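Part-Time Props and Sets Assistant, Plorneo Community Theater

Location: Plorneo, upstairs from the old feed store
Hours: 17 a week, mostly evenings
Start: February

Plorneo Community Theater puts on 3 productions a season in a building that was designed to hold grain. We are looking for someone to help build, paint, find, fix, label and occasionally apologize for the things our actors stand next to.

The last person in this job left for a real theater in Gastimier, with an elevator. We wish them well. We do not have an elevator. We have a staircase with a turn in it, and every sofa we own has been chosen with that turn in mind.

What you would be doing

You would report to the stage manager and work alongside our set designer, who draws beautifully and does not believe in measurements. A normal week includes cutting and painting flats, hemming and hanging drapes, making signs and lettering, and keeping the prop room in a state where a person can find a telephone. We own 1,581 cataloged props. The catalog was last updated before we acquired the taxidermy.

During a run you would be backstage from 6 p.m. until the last cup is back on its shelf. Between runs the hours move around a bit, and some afternoons are possible if you prefer daylight.

The season ahead is a farce with seven doors, a courtroom drama with none, and a musical about the founding of the Nyanda ferry line. The musical needs a ferry. There is a budget for the ferry, and we would like to talk to you about it in person.

What we need from you

You should be able to use a jigsaw, a staple gun and a sewing machine, or two of those and a willingness to learn the third. You should be fine on a ladder and able to carry one end of a table up the stairs described earlier. A driver's license is needed, as we collect a lot of furniture from people who are downsizing and have strong feelings about it.

Neat lettering is a big plus. We make our own signs, and the people in row F have excellent eyesight and our email address.

Theater experience is welcome but not required. We have had good luck with people from upholstery, window display and elementary school teaching. If you have acted, that's fine too, but please understand that this job is in the dark.
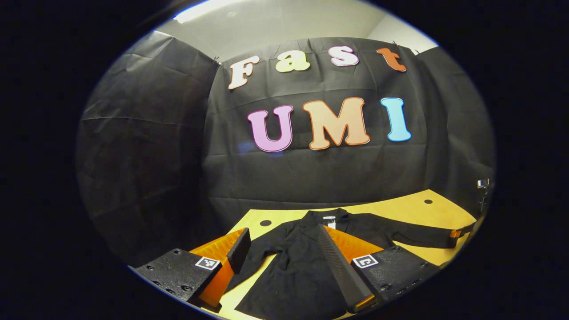 "Fast," in cut-out letters on black cloth.

What we offer

Pay is $566 every two weeks, the same whether or not a show is running. You get two free tickets to each production, including the ones you would rather not bring anyone to. There is parking behind the building, shared with Puren Tile & Bath, who are patient people up to a point. Coffee is free. The mugs are props, so check the list before you take one home.

We pay for gloves, masks and safety glasses, and we will send you on a two-day rigging course in Gastimier in the spring. Lunch is included on the course. Please come back afterward.

How to apply

Send us a page about yourself and three photos of things you have made, mended or painted. They don't have to be stage work. A bookshelf is fine. A very good Halloween costume is more than fine. Leave your application in the box office mail slot or email it to the address on our contact page with "Props" in the subject line.

We'll invite a few people in for a paid trial evening, which will involve a flat, a bucket of gray paint and a short conversation about the ferry. Everyone who applies will get an answer by the end of January.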